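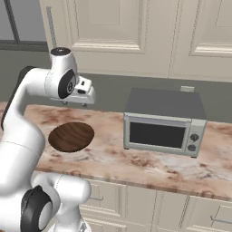 Figure 3. Countertop, general view

3.2 Sealing the countertop

1. Clear the counter and wipe it with a damp cloth. Let it dry overnight.
2. Stir the Grokora oil slowly. Do not shake the can.
3. Apply a thin coat with a lint-free cloth. One can holds 500 ml.
4. Wait 70 minutes, then wipe off what is left on the surface.
5. Repeat steps 3 and 4 once.

Note: Porous stone soaks up more oil — check the cut edges after the first coat.

Caution: Oily cloths can catch fire on their own. Lay them flat outdoors to dry.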